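Section 3: Preparing the Table for Play
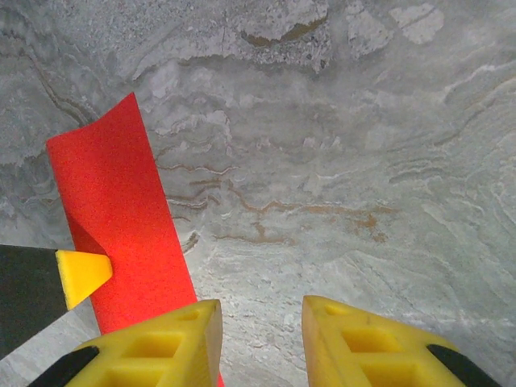 Figure 3. Gray stone-pattern surface with rust-brown veining.

This section explains how to set up the Plustine starship skirmish game before the first session. It applies to the two-player edition. Groups using the Ematska campaign supplement should complete these steps first and then turn to the supplement for changes to the starting forces.

3.1 Positioning the Map

1. Select a level surface large enough to hold the full map with space along both long sides for ship cards.

2. Unfold the map with the Nazarenko sector facing up. The reverse side is used only in the siege scenarios.

3. Press the folds flat by hand. Do not bend the map backward against its creases.

4. Place the round tracker at the short edge nearest the planet symbol and set the marker to the first space.

NOTE: The planet symbol marks the defending player's side in every scenario unless the scenario sheet states otherwise.

3.2 Sorting the Counters

1. Remove all counters from the punchboards. Push each counter from the printed side to avoid tearing the top layer.

2. Separate the 32 trooper counters by faction color. Counters with a white border are reinforcements and remain in the box until called for.

3. Place damage tokens in a common supply that both players can reach.

4. Shuffle the event deck and place it face down beside the round tracker.

CAUTION: Small parts. Keep counters, dice and flight stands away from children under the age of 3.

3.3 Assembling the Flight Stands

1. Insert the clear peg into the base until it clicks.

2. Lower the ship onto the peg. Apply pressure at the center of the hull, never at the wings or antennas.

3. Turn the dial on the base to the ship's starting speed, as printed in the upper corner of its card.

CAUTION: Do not glue ships to their pegs. Several scenarios require a ship to be removed and replaced by its damaged version during play.

3.4 Assigning Accuracy Ratings

Each trooper squad begins with an accuracy rating of 2. The rating is the number of dice rolled when the squad fires at a target in the open. Subtract one die if the target is in cover. A squad reduced to zero dice may still move and board but may not fire.

Named characters use the rating on their own card and ignore the cover penalty during the first round.

NOTE: Earlier printings of the boarding table omitted the cover penalty. The corrected table, prepared by rules editor Rizwan Shaikh, was added in the June printing and replaces all previous versions.

3.5 Before the First Round

Confirm that each player has one command card, one faction sheet and a full set of dice. The attacking player then places all ships within the marked deployment zone, followed by the defending player. Once the final ship has been placed, no dial may be changed until the movement phase.

Replacement parts may be requested in writing from the Plustine service desk, Grustville. Include the part number printed on the inside of the box lid.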